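The advert had said "movement work, April start, no experience of movement needed". Umesh Sachdeva took the job because Hallix paid by the month and Erley paid by the tray.

By half past nine he had given the machine 30 goes at a wiped table and his wrists hurt.

"The table's still smudged," said Haslam.

"It's learning from me. I'm not a good wiper." 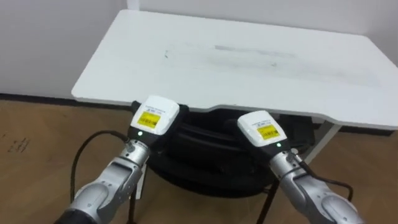

The table at Harnero, between goes.

Haslam wrote this down. She wrote everything down, and later a word was chosen for it from a list of 4. Most of Umesh's mornings were called "partial".

After the table came the chair. Head office wanted 80 examples of a chair being moved, and wanted them varied, so Umesh moved it tenderly, and then like a man leaving a marriage.
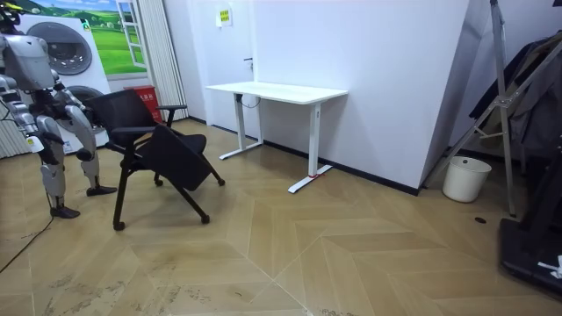
The robot and the chair
Demonstrator: Umesh Sachdeva, now staff writer

"Was that one angry?" said Haslam.

"Brisk."

"There isn't a box for brisk."

She put it under "other", where it joined a sneeze and most of a Thursday's worth of sighing. Umesh took hold again. Both hands on the backrest, tip, think of something neutral. He thought of Erley, and the trays.

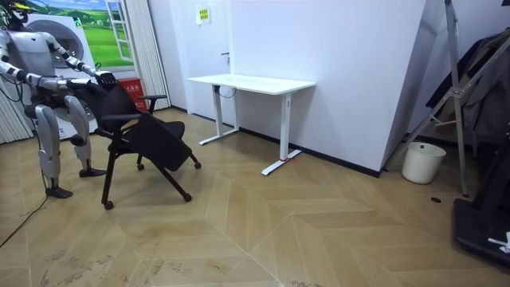 Why keep the bad goes?
A learner shown only good ones has no idea what to do once a thing starts going wrong.

Umesh read that on the wall by the kettle and felt, for some 3 seconds, essential. Then Haslam called him back in to do the chair again, worse.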